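Home | Getting Started | Setup | Care | Troubleshooting | Contact

Section 4: Putting Up Your Adhesive Hooks

Okay, you've unpacked the Tosora hallway kit, you've found the little bag of hooks at the bottom, and you're itching to stick one on the wall. Hold on a minute! I've pulled more of these off the floor than I care to admit, and nearly every time it was my own fault for rushing. Give yourself a quiet evening for this part.

What you need

One hook and one adhesive strip (keep the spares in their wrapper)
Rubbing alcohol and a clean cloth
A pencil
A bit of painter's tape or any colored tape you can see from across the room

Before you start

Check what your wall is made of. Smooth painted drywall, tile, glass and sealed wood are all fine. Wallpaper isn't, and neither is brick or that bumpy plaster they put in my first apartment. If the wall has been painted lately, let the paint cure for a couple of weeks. I tried one in April on a wall I'd painted the weekend before and took a patch of paint the size of a coaster off with it.

CAUTION: Don't use household spray cleaners on the wall. They leave a film behind (even the ones that say they don't), and the strip will let go in the middle of the night and scare the cat.

Steps

1. Pick your spot and hold the hook up to it. Open any nearby doors all the way to make sure nothing bangs into it.

2. Put a piece of tape just above where the top of the hook will go. You could use a pencil mark, but I lose those the second I turn around. My neighbor Rungnapa Phetsri taught me the tape trick when we did her laundry room, and I've never gone back.

3. Wipe the spot with rubbing alcohol and let it dry completely. Don't blow on it.

4. Peel the liner marked WALL and press the strip onto the wall. Push hard, with your thumb, for 30 seconds. Count out loud if you have to - I do.

5. Peel the second liner and press the hook on for another 30 seconds, same as before.

6. Slide the hook up and off its backing plate, then press the plate by itself all over, corners too. Slide the hook back down until it clicks.

7. Now leave it alone for 8 hours. I mean it. Overnight is easiest.

8. Take the marking tape down whenever you like, pulling slowly and flat against the wall. Or leave it up if you plan to put another hook in line with this one.

How much can it hold?

The small hook is good for 300 grams and that's plenty for keys, a dog leash, a dust brush or a light bag. The mini one stops at 200. Please don't hang a winter coat on either of them. Sekar Nugroho, who tested the first batch with me, hung a full watering can on his and we don't need to talk about the carpet.

If you're not sure what something weighs, put it on a kitchen scale. My "light" tote came in at 568 grams, so it lives on the big screw-in hook from Section 3 now.

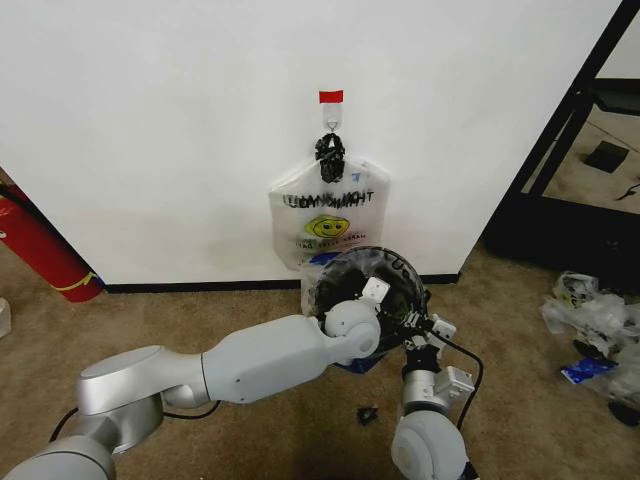

Fig. 4-2. Plastic bag hung by its handles on a small white hook, red tape just above.

NOTE: Bags are sneaky. You add one thing, then another, and before long it's way over the limit. If you use a hook for a grab-and-go bag, empty it out every so often and start over.

Taking a hook down

Slide the hook off its plate first. Hold the plate lightly with one hand and pull the tab straight down, slowly, keeping it close to the wall. It'll stretch a long way - longer than you expect - and then pop free. Never pull it toward you, that's how you lose paint.

If the tab snaps, warm the strip with a hair dryer on low and work a length of dental floss behind the plate with a sawing motion. Any gunk left over rolls off under your thumb. Strips only work once, so use a fresh one if you're moving the hook. The Emari and Kashyap refill packs both fit this plate.

Next up is Section 5, the shoe shelf. You'll want a screwdriver and somebody to hold the other end.

Hinham Home Guides | Questions? Use the contact page | Copyright Hinham, all rights reserved | Back to top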